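Quick one on fitting the Flokar side decals, the long ones for 4x4 doors and bonnets. Been asked how I get mine straight so often that I'm writing it down once.

## What you need

- decal set (mine's the Diris stripe, 154 cm a side)
- masking tape, decent stuff
- spray bottle, water and a drop of washing up liquid
- felt-edged squeegee
- panel wipe, lint-free cloths
- tape measure, sharp blade

## Clean it

Wash, dry, then panel wipe. Do it twice. Any wax left on and the edges will lift. If the truck's been resprayed, ask the paint shop how long to leave it, don't guess. 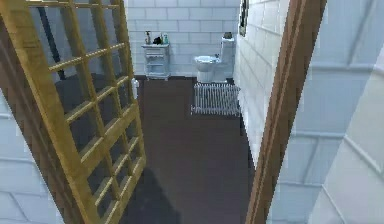
*Glazed door open, bathroom straight ahead.*

## Tape it up dry

Backing paper stays ON for now. Hold the decal against the panel, tape the top edge every hand's width or so, then step well back. Measure down from the body crease at both ends – not from the sill, sills lie. Shift it til both numbers match.

Check the other side of the truck before you commit. Same measurement, same crease.

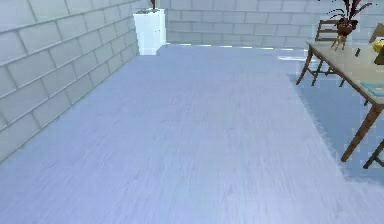
*Pale grey-blue floor, tiled wall down the left.*

## Hinge and stick

1. Run one strip of tape straight down the middle of the decal, top to bottom. Thats your hinge.
2. Peel the backing from one half only and cut it off near the hinge. Cut the paper, not the paint.
3. Mist the panel and the sticky side.
4. Lay it down and squeegee from the hinge outwards, overlapping strokes.
5. Take the hinge off, do the other half.

Panel temp matters. Too cold and it won't grab, too hot and it grabs straight away. I do mine in the morning with the door shut.
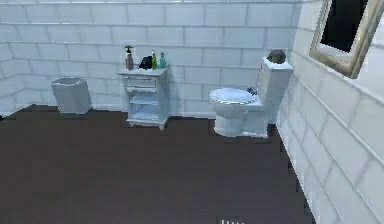
Leave it 4 hours before you touch the top transfer paper. Then pull it back flat against itself, slowly. If a letter comes up with it, lay it back down, rub hard, wait a bit, try again.

## Bubbles

Small ones go by themselves in up to 7 days. Bigger ones, prick at the edge with a pin and push the water out with a thumb. Don't slice them.

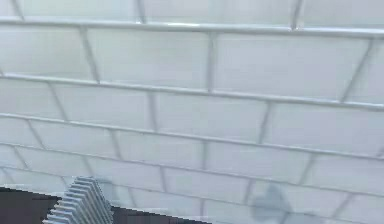

*White tiles, brick pattern, light grey grout.*

## After

No jet wash for the first week. After that keep the lance well back and never aim at an edge. Mine's had 2,000 miles of Skudesstead mud since and just one corner has lifted – bit of heat and a thumb sorted it.

Doing the Wumbei tailgate set next, same method but shorter.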